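제5장 용기와 작업대의 관리

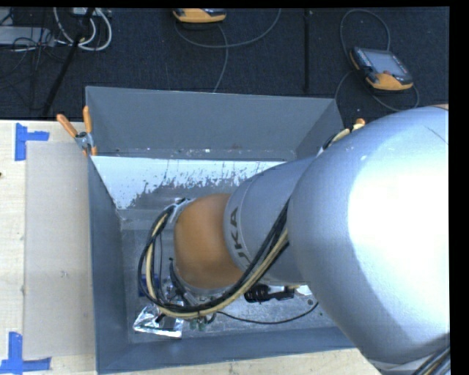

그림 5-1 나무 작업대 위에 놓인 회색 개방형 용기

물품을 담고 옮기고 보관하는 일에는 용기가 쓰인다. 용기의 형태와 표면 상태는 내용물의 보호와 작업의 정확성에 직접 영향을 미친다. 이 장에서는 윗면이 트인 직사각형 용기를 중심으로 그 구조와 점검 방법, 작업대 위에서의 배치 원칙을 다룬다.

그림 5-1의 용기는 벽이 얇고 위로 갈수록 바깥으로 벌어진 형태이다. 벽이 벌어진 용기는 안쪽으로 접근하기 쉬우나, 같은 크기의 윗면을 기준으로 하면 바닥 면적이 좁아진다. 따라서 용기를 선정할 때에는 윗면의 치수와 바닥의 치수를 따로 기록하여야 한다. 윗면의 긴 변이 600mm인 용기라도 바닥의 긴 변은 523mm에 그칠 수 있다.

반복하여 사용한 용기에는 긁힘과 마모가 남는다. 그림의 용기에서도 먼 쪽 벽 아랫부분의 옅은 흠집과 그 안쪽의 닳은 흰색 면을 확인할 수 있다. 표면의 마모가 곧 폐기 사유가 되는 것은 아니며, 균열이나 변형의 유무를 함께 살펴 판정한다. 판정 기준은 5.2절에서 제시한다.

학습 목표
개방형 용기의 각 부분을 구분하고 치수를 기록할 수 있다.
용기 표면의 마모 정도를 점검표에 따라 판정할 수 있다.
작업대의 크기에 맞추어 용기를 배치할 수 있다.

주요 용어: 개방형 용기, 경사벽, 유효 바닥 면적, 표면 마모

5.1 용기의 구조와 치수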